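Why Does Wood Have Stripes?

Hello, young explorers! Before you read any further, go and find something made of wood. A table is perfect, but a door, a chair or even a wooden spoon will do nicely. Have you got one? Now put your nose very close to it (nobody minds, I do it all the time!) and look for thin lines running along it. Those lines are called the grain, and they were made by a tree while it was growing.

A tree gets fatter every year, a bit like you get taller. Just under the bark there is a thin layer where new wood is made, and each year it wraps another coat around the trunk. In many trees the wood that grows in spring is pale, because the tree is drinking lots of water and growing fast. Later in the summer the tree slows down, and the wood it makes then is tighter and often darker. One pale part and one dark part together make a year. If you have ever seen a tree stump, you will know those circles already – they are called growth rings. A tree with 80 rings is probably older than your grandma!

So how do circles turn into stripes? Well, think of a rolled-up jam cake. Slice it across and you see a swirl, but cut it the long way, from one end to the other, and the jam shows up as lines. A sawmill cuts most boards the long way, so the rings come out as stripes.

Look at the stripes on this tabletop. Some are very thin and tan, and in between them are wider bands that are almost white. 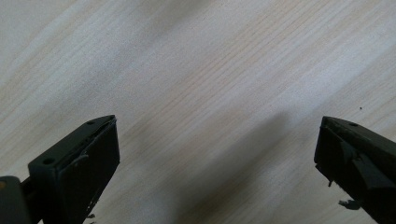 Pale wood with fine grain lines running across it at a slant.

Now it's your turn! Lay a sheet of paper over some bare wood and rub it gently with the side of a crayon. If the grain has little bumps, the lines will come through. Our reader Trinidad Dizon tried it on 5 different pieces of wood and liked the old garden gate best of all.

Words to know
Grain: the pattern of lines in a piece of wood.
Growth ring: the wood a tree adds in a year.
Sawmill: a place where logs are cut into boards.

Written by Roswitha Weidemann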